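When I moved from my aunt's house to Grenstead, I took one bag of kitchen things and I thought it was enough. It was not enough, or maybe it was too much, I am still deciding. Inside there were spoons from three different families, two forks that I am sure belong to my cousin, and a bread knife with no bread in sight.

For a long time I kept all of it in one drawer. Every morning I put my hand in and took what came. If a soup spoon came, I ate my yogurt with a soup spoon. My friend Benjamín Maldonado visited in June, opened the drawer to look for a teaspoon, and closed it again very slowly. He did not say anything, but he stirred his coffee with a fork.

So this winter I decided to learn how to sort cutlery properly. I know it sounds like a small subject. I have read more pages about it than I want to admit, and most of them say the same thing: take everything out, put it on a table, and look at it before you buy any organizer. 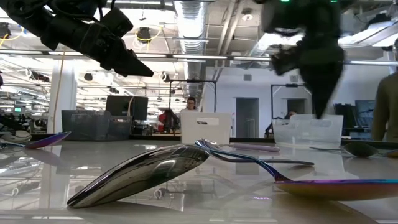 *Grenstead, Jan 10, 2018*

The rainbow spoons are my favorite. Purple on one side, blue at the rim, and then a golden orange color underneath, which changes my mood even before breakfast. I did not grow up with colored cutlery. In our house a spoon was silver or it was plastic, and the plastic ones were for the beach. When I first saw this kind in a shop in Ibarra, I thought the color was a sticker and I tried to scratch it with my nail. The lady of the shop was watching me, so I bought 4.

Mixed with plain silver and with the dark ones, they look a little crazy. My first idea was to sort by color, because it is pretty. I tried this for a week. The problem is that my hand does not think about color when I am hungry, it thinks about size. I wanted a big spoon and I found a small one in the correct color.

Now I sort by use, and this is my system:

- big spoons for serving, in the deepest bin
- spoons for eating, with all the bowls turned the same way
- forks and knives together, with the handles toward me
- anything I did not touch since June goes in a box in the hall

Hipólito Jara, my neighbor, says that knives must always be separate from forks. He worked many years in a restaurant called Famau and he has strong opinions. I respect them, but I have only 2 forks and they do not need their own apartment.

One more thing I learned is about drying. Shiny cutlery shows every drop, and the dark pieces are the worst for this. I use an old cotton towel and I dry each spoon when it is still warm from the water, first the bowl, then the handle. If I wait, I have to wash it again.

The box in the hall is already half full. I have to call my cousin about the forks.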